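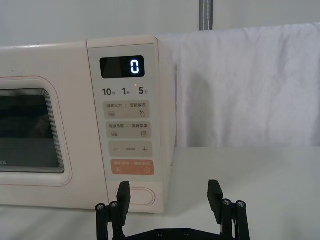

Namovine Long Heat Pack for Back and Shoulders

Made by Dellico. Sold in our shop in Stumside and by post.

The Namovine is a soft heat pack filled with wheat grain. It is meant for stiff muscles in the back, neck and shoulders, and many people also like it for period pain. It is 82 cm long, so it goes across the whole lower back or hangs over both shoulders without a strap. The filling is divided into five chambers, and the grain does not run down to one end when you sit up.

Inside the box
Heat pack, grey cotton
Two washable covers
Instruction leaflet

Heating

Take the cover off first. Fold the pack loosely and put it flat on a clean plate. Always follow the times in the leaflet for the power of your oven, and begin with the shortest one. The plate must be able to turn freely.

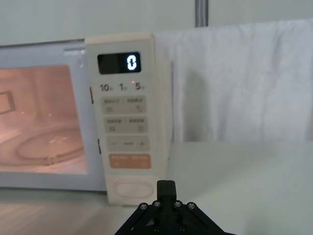
Microwave oven with round glass turntable

After heating, shake the pack a little and test it on the inside of your arm. If it feels too warm there, it is too warm for your back as well. Let it cool down completely before you heat it again. The grain becomes dry with time, and a dry pack can scorch. When it smells burnt or you see brown marks on the cotton, please throw it away.

Do not heat it in a normal oven or on a radiator.

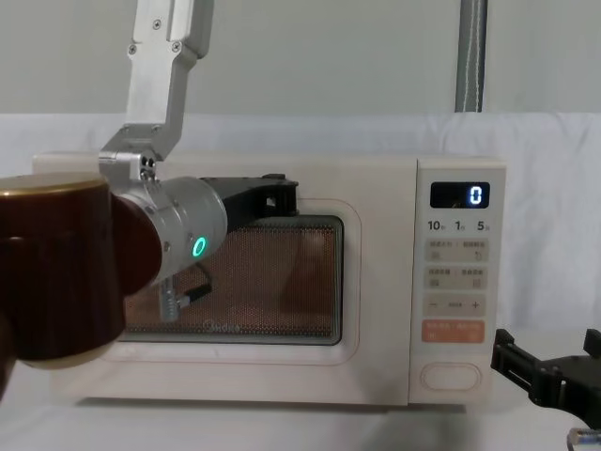

The covers can be washed at 40 degrees and dried on a line. The pack itself must not be washed. A damp cloth is enough for small stains, and then it should lie open until the next day. Keep it in a dry cupboard, best in a closed bag because of moths.

When not to use it

Do not put heat on a fresh injury, on swollen or broken skin, or on a place where you have poor feeling. People with diabetes or bad circulation should ask their doctor or pharmacist before. It is not suitable for babies, and you should not sleep on it. If the pain stays or becomes stronger, please go to a doctor. A heat pack gives comfort but it does not treat the cause.

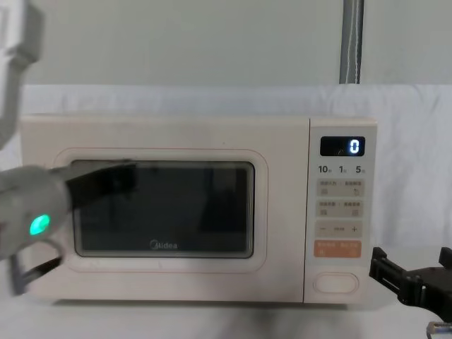

One buyer wrote to us that the pack keeps its warmth well under a jumper, but that it is quite heavy on the neck and she would prefer a lighter one. For such use we recommend the small collar from Kļaviņa, which has linseed inside and lies softer.

Guarantee: two years on the seams. Scorched packs are not covered.

Delivery: we send on every working day. Orders in December can need longer.

Page updated 04/09/2023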